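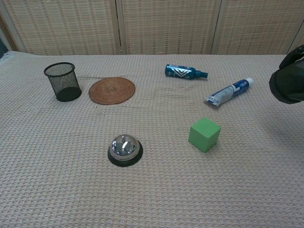
Service bell

A service bell (also call bell, counter bell, desk bell) is a small bell rung by hand to get someone's attention. Found on hotel desks, shop counters, school tables. Usual form is a metal dome on a round base, with a plunger button sticking out of the top. Press the button, a lever inside swings a striker agianst the dome.

Chrome finish most common, brass and painted ones also sold. Base often black.

Makers

Sugden, Rolwood. Drarix made 12 models, later cut to 9.

Care

Dry cloth for fingerprints. Dull ring usually means a loose dome, tighten center nut.

See also: Hand bell, Doorbell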